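Sorting out the travel bits

May is when I go through the travel things, mostly because we tend to go away in June and I would like to find out what is missing before the night we leave. I gave it a morning this year and was done by lunch.

The system, if you can call it that, is two grey bins. Anything small that lives in a suitcase pocket or a washbag goes in the first one. Whatever survives the sort moves to the second, and the rest is thrown out or goes back to the bathroom.

I found six hotel sewing kits and kept one. The sun cream was a 200 ml bottle, too big for hand luggage, so that has gone in the bathroom cabinet. Vandana Pant lent me a plug adaptor two summers ago and it was still in the side pocket of the big case — I have put it by the front door and will post it back to her.

Drawstring pouches are the one thing I never throw away. They weigh nothing, they take a charger or a pair of socks, and they squash into any gap. Hard cases are more of a nuisance as they take up the same room whether they are full or not, but I do like having one for things that would get crushed.

The bins are scuffed and have had years of use, but they wipe clean and I see no point in buying new ones.

Last few things still to be sorted, with the dark blue case and a black pouch among them:

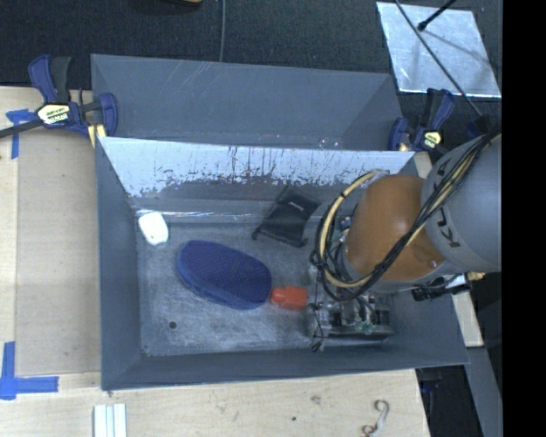 What I am replacing

A decent luggage strap, travel toothpaste, and 10 of the small zip bags.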